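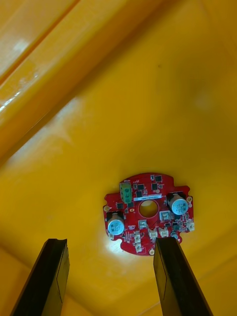 According to Xiaoqing Feng, a stablecoin is a promise with a ticker symbol, and the interesting part has always been the promise. The remark is quoted often in accounts of Dimel, a digital token issued from the town of Trivatthorpe and meant to be worth one pound at all times. It was worth one pound at most times.

Dimel (plural dimels) was a privately issued token whose value was tied to sterling. It was launched by Polimow, a payments company, for use by small traders who disliked card fees and were prepared to dislike something else instead. Holders bought dimels with ordinary money, which Polimow undertook to keep in reserve, and could in principle swap them back whenever they wished. The phrase "in principle" did not appear in the launch brochure.

Background

Polimow began as a firm that handled gift vouchers. Its founders had noticed that a fair share of vouchers were never spent, and that the money sat in the bank in the meantime, earning interest for whoever held it. Dimel applied the same reasoning to currency. The company earned its income from the reserve and charged nothing for transfers, a generosity it mentioned on every page of its website.

The name has been explained in several ways. Polimow's own history says it was chosen for being easy to say in any language. A former designer at the company has claimed that it was left over from a cancelled range of loyalty cards.

How it worked

Each dimel was recorded on a shared ledger kept by seven approved operators, any five of whom could confirm a transfer. Supporters described this as decentralised. Critics pointed out that the operators had all been picked by Polimow, and that 2 of them shared a postal address.

New tokens were created when money arrived and destroyed when it left. Large holders could redeem directly with the issuer. Everyone else had to sell on an exchange at whatever price was going, and in quiet weeks the difference was too small to notice. Redemptions below £800 were not accepted at all — a rule set out in the terms of service, between the section on cookies and the one on acts of God.

The reserve was said to be held in cash and short-dated government debt. Later statements added "and equivalents", a category that grew.

The Lloyd report

Lloyd, a small accountancy practice, was hired to confirm that the reserve existed. Its report did so for a single afternoon. The document was an attestation and had never been described by its authors as an audit, though Polimow's marketing department used the words as if they were cousins. The text of the report ran to two pages, one of which listed the matters on which Lloyd expressed no opinion.

Readers who got as far as that list learnt that part of the reserve had been lent to a company under common ownership. Polimow replied that the loan was fully secured. The security was later found to consist largely of dimels.

Loss of the peg

Selling began in November and was orderly at first. Exchanges widened their prices, the token slipped to 96p, and Polimow issued a statement saying that redemptions were being processed as normal. A second statement said that normal processing times had been extended. Feng, whose newsletter had covered the token from its launch, observed that a run is usually well under way by the time a company uses the word "robust".

The price recovered for a while when the related company repaid part of its loan. It fell again once holders worked out which part. Traders in Trivatthorpe who had accepted dimels at the till went back to cards, and a few kept the window stickers up through the winter, either from loyalty or because the glue was very good.

Redemption and aftermath

Polimow stopped issuing new tokens and opened a claims process, under which the minimum redemption was dropped. Claimants had to show when they had bought their tokens and from whom, which was awkward for people who had been drawn to the scheme by its promise of little paperwork. Most small claims were paid in full. Larger ones were settled at a discount, and the terms were kept private.

The ledger itself still runs. Collectors trade what is left of the supply at prices unrelated to sterling, and on one occasion above a pound, a level some early buyers took as vindication.

See also: Attestation; Bank run; Gift voucher; Reserve (finance)

Categories: Stablecoins | Defunct payment systems | Private currencies | Articles last reviewed 11/02/2025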